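4. Placing your Lalturora clear side table

Now the fun part! The table is unpacked, the film is off, and you get to see how little space it seems to take up in a room. Set aside a few minutes for this section and have a second person handy for step 2.

1. Clear the spot and sweep it well. Grit is the one thing that will really mark the feet of the table and your floor.

2. Lift the table from both sides, hands under the top. Do not drag it, even an inch.

3. Set it down and look at it from the doorway, from the sofa and from wherever you usually walk through with coffee.

CAUTION: A clear table is easy to miss in low light. Keep it out of the direct path between two doors. 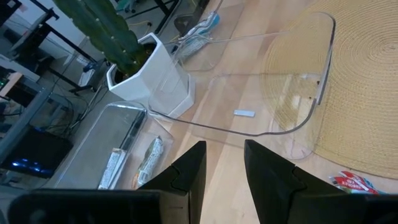
Rugs and plants are the best friends this table has. A round rug gives the eye something to land on, and with a coiled jute one the rings stay in full view right through the furniture - such a nice effect, and you lose none of the pattern. Pale wood planks show through just as well. A white planter with angular sides is a lovely partner for those soft, rounded edges (Marlene Kettler, who wrote the first version of this guide, puts one in every room she can). Pick up stray snack wrappers before you settle on a final position, as anything red on the floor will draw the eye first.

4. Check that the table does not rock. If it sits half on a rug and half on bare floor, shift it until all of it rests on one surface or the other.

5. Wipe away fingerprints with a soft damp cloth and a drop of dish soap. Dry with a second cloth.

NOTE: Never use window cleaner with ammonia, paper towels or scouring pads. Fine scratches can be treated with the polish in kit 241, see section 6.

6. Put a saucer or felt pad under any pot before it goes on the tabletop.

Next: 5. Everyday care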